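Chapter 2
Plastics in Everyday Use

Most homes hold more plastic than any other manufactured material, if it is measured by the number of separate items. Much of it goes unnoticed. Bottle caps, light switches, food tubs, pipe fittings and the backs of chairs are all made from a small group of materials that behave in different ways when they are heated, bent or left in the sun.

This chapter deals with how plastics are sorted into families, how they are shaped, and how a designer picks one over another. You should already know what a polymer chain is from Chapter 1.

Two families

A thermoplastic softens when it is heated and hardens again when it cools. The change can be repeated, so scrap from the factory floor can be ground up and used again. A thermoset hardens once. Heat it a second time and it will char before it flows.

The case study that runs through the chapter is the Gallby works, a molding plant that makes parts for kitchens and bathrooms. Gallby runs 19 machines and keeps some 300 molds in storage. Its largest customer, Kimaro, orders mostly thermoplastic parts - lids, trays and hooks - and changes colors every June.

Reading a surface

A molded part carries signs of how it was made. There may be a thin line where the mold halves met, or a small round mark where a pin pushed the part free. Wide, flat faces are hard to mold well, as they show every flaw and can warp while cooling. Corners are usually rounded, which helps the melted plastic flow and keeps cracks from starting.

A white plastic surface with rounded corners and one tiny dark speck.

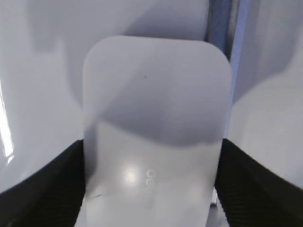

Terms to know before Section 2.1

Thermoplastic, thermoset, mold, ejector pin, parting line, warp, filler. Each is defined in the margin where it first appears in the main sections.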